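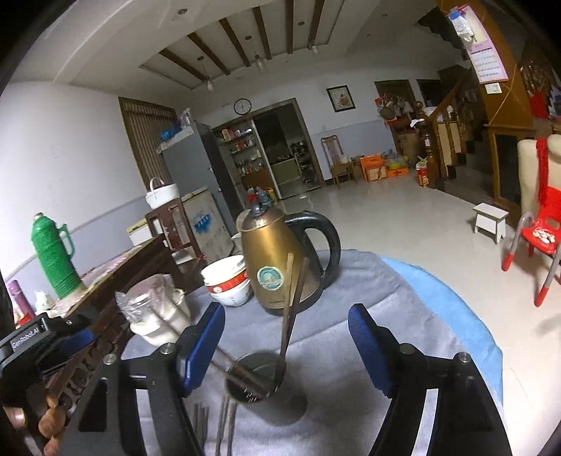
*A hand-held gripper with ribbed blue finger pads, above a table set with chopsticks, bowls and a kettle.*

The **Hever household trial** is a long-running comparison of hand-held grippers, carried out in ordinary homes with ordinary kitchen things. It grew out of a smaller bench test begun in 2015 at the Primitz workshop, where the same tools had mostly been tried on blocks and pegs, and where people had started to wonder — quite fairly — how they would do with somebody's tea things.

## Method

Each gripper is carried by hand through a set of 42 everyday tasks. Chopsticks are the best loved of these, and also the most dreaded, being thin and round and very fond of rolling. Kettles, bowls and utensil holders make up much of the rest. Homes are left as their owners keep them, and the operator works around the chairs and the shopping as any guest would.

## Finger pads

Much of the trial's attention has gone to the pads. The ribbed kind held thin wooden sticks well when they were picked up across the ribs, and a good deal less well along them. The smooth Bisht pad, a favorite in the bench test, did nicely on bowl rims but slipped on lids and knobs. Later rounds added the softer Triltska pad, which wore out sooner than anyone had hoped.

## Results

The trial has logged 2842 grasps in all, of which 279 ended in a drop. Nearly half of those drops came from chopsticks lying flat on cloth, and a revised version of that task is in use at Primitz.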